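Teaching the bin-picking cell: where we are

The Flondix bin-picking work has moved from scripted motion to demonstrated motion. For the first stretch of the project, every pick was written out as a set of waypoints by someone at a desk. It worked for bars laid out in a row and went badly as soon as they were tipped in at random. Since October the operators at the Kitania shop have been showing the arm what to do instead, and the recordings are used to train the picking model.

There are two ways of doing this. In the first, the operator puts the arm in free-drive, takes hold of the wrist and walks the gripper to the bar by hand. In the second, the operator stays at the Jillon station and drives the arm by remote control, with a camera view of the bin on the monitor.

Hand guiding is easier to learn. Most people get a usable recording within their first 9 tries. The drawback is that hands and forearms end up in the camera view, and the model then trains on pictures it will never see in production. Remote control takes longer to get used to – depth is hard to judge on a flat monitor – but the recordings are clean. We now use hand guiding for new grasp types and remote control for volume.

The set stands at nearly 4000 demonstrations. Each one starts with the gripper outside the bin and ends with a bar set down on the outfeed tray. Failed grasps are kept and tagged, as the Ostrowski training software can use them as negative cases.

Bars lying flat in the open are no longer a problem. The ones that still need demonstrations are bars close to a wall, bars lying side by side with little room for a finger between them, and short bars that sit at an odd angle to their neighbors. For these we ask operators to come in slowly, line up the fingers with the long side of the bar before going down, and lift straight up before moving sideways. The red and green bars are different lengths, so please record both. 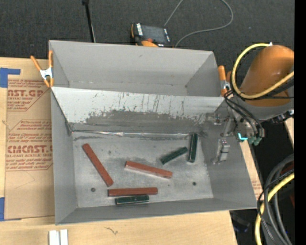
What we need from operators

Sessions are 60 minutes, with a break halfway. Please check that the clamps on the bin are tight before you start, and tip the bars in fresh after every run. Do not arrange them. If you bump the bin, stop the recording, tag it and start a new one.

The next target is 100 demonstrations of near-wall grasps, all by remote control. Sign-up is on the sheet by the Jillon station.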